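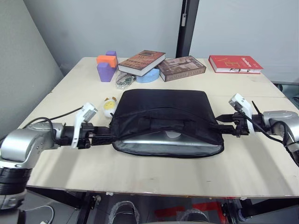

Two-arm bench cell with a laptop sleeve held at both edges.

Ostmont Two-Arm Bench Cell: Demonstration Visits

The bench cell can be seen at work in our Flisley showroom through the end of March. Visits last 60 minutes and are led by Charmaine Masilela or Riaan Dlamini.

The usual demonstration is soft goods handling. The arms work on a zippered laptop sleeve at a plain wooden table, with other everyday items such as books and foam blocks left on top. Visitors may bring 2 items of their own. Please send us the size and weight of each one beforehand.

Supply: 24 V DC, power unit included
Grippers: two, white, fingers replaceable
Service interval: 3000 hours
Table: not included

Groups are kept small so everyone can stand near the bench. Closed shoes are required. Parking is behind the building, off the Toretti side.

To book, write to Araceli Tapia at the sales desk. Quotes are sent after the visit on request.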